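October 28, 2018 | By Kanini Shemweta

Site Visit Report: Parcel Cell, Stiltby

In August our group visited the Stiltby open day. The label on the machine asks for the waybill face up.
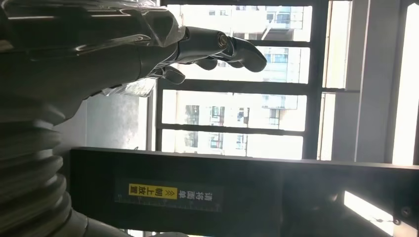 Mägi would have liked more time on the grippers.

The left arm carries a jointed hand, the right a flat gripper. Bags lie on a green belt by the cell.
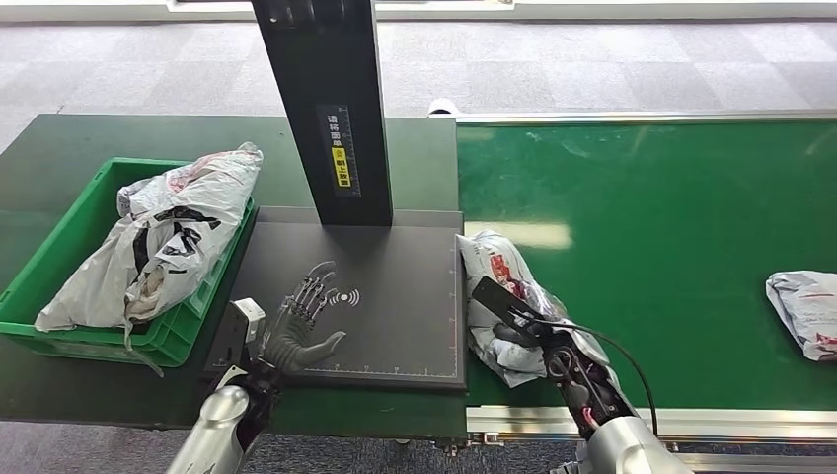 STILTBY, August. The demonstration ran 10 minutes. The pad has ruler marks along its edges.
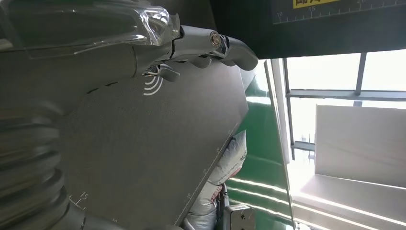
Was cycle time recorded? Only for two bags.

Recent reports
Mistell Depot Visit
Nekine Lab Notes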